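4. Simulated sorting task

4.1 Task and workspace

The methods compared in Section 3 were all trained and tested on the same task, which we call Nuchit. The arm has to take capped tubes from mixed starting positions and place each one in the holder that its cap calls for. Cap colour gives the class of the tube and the short code printed on the cap gives its identity. A policy that uses colour alone can reach the right holder but has no way of telling two tubes of the same class apart, so both cues are needed for a full score.

We built the workspace in our Flisent simulator, starting from measurements taken in the Gristura laboratory. The furniture at the back of the room was kept in the model, although the arm never has to reach it. Early tests with a bare room gave policies that did well in simulation and lost their bearings when other furniture came into view. Keeping the shelving, the second desk and the wall fittings made rendering slower, but we judged this a fair price.

The arm works from the back edge of the table. The numbered holders stand on a tray and are treated by the task script as separate goals, while the blue rack is a shared area from which tubes may be taken or to which they may be returned. Figure 3 gives the layout.

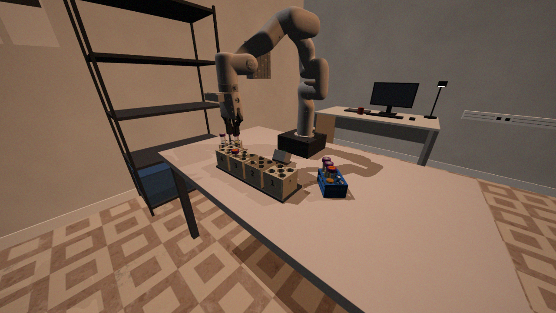 Figure 3. The Nuchit workspace as rendered in Flisent, with the gripper over the small beige rack, the numbered holders 1 to 4 and the blue rack.

Tubes may start in any of the racks or holders. The start positions are drawn afresh for each episode, with the one condition that the goal opening for the first tube must be free. We did not add a condition on spacing. As a result, some episodes begin with tubes close together, and the fingers have to go down between neighbours. These turned out to be the hardest episodes for every method we tried.

4.2 Demonstrations

Demonstrations were recorded by two operators using the hand controller described in Section 3.2. We collected 568 episodes in all. Of these, 268 were recorded with the lamp and ceiling light settings fixed, and the rest with the light direction drawn at random at the start of the episode. An episode ended when the operator pressed the release pedal or when the time limit of 30 seconds was reached. Episodes that ran into the limit were kept in the set and marked as failures, as the value function is trained on both kinds.

The operators were told to approach each tube from above and to close the fingers only after the arm had come to rest. They were not told which tube to take first. The order they chose differed a good deal between them – one preferred to clear the blue rack before anything else – and we made no attempt to even this out.

4.3 Close view and cap reading

The policy receives a wide view of the table and a close view from above. The wide view is enough to choose a rack and to plan the first part of the motion. It is of little use for reading codes, as the caps cover only a small part of it. Cap reading is therefore done on the close view alone, once the arm has slowed down over the rack.

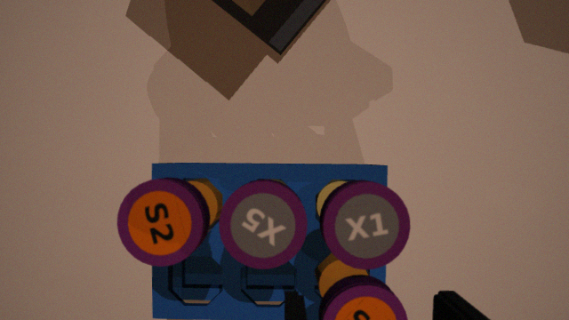

Three things make cap reading harder than we first expected. The codes can face any direction, because a tube keeps whatever rotation it had when it was let go. The contrast also changes with the class: dark characters on an orange disc are easy to pick out, while pale characters on grey are much weaker, above all under a shadow. Lastly, a cap near the border of the view may show only part of its code. In that case the reader should return no answer and wait for a better view.

We handled rotation by training the reader on caps turned through the full circle, with no upright pose favoured. For contrast we tried a separate reader for the grey caps, but it brought no gain over a single reader trained with stronger changes in brightness, and we dropped it. Partial codes were given a label of their own. Without that label the reader tended to guess, and a wrong guess early in an episode was seldom put right later on.

Shadows were left switched on during all training and test runs. The Flatmont baseline was first published with shadows switched off, so we trained it again under our settings before making the comparison in Section 5. Its grasping was little affected by the change. Its cap reading suffered more, and we report the two parts separately for this reason.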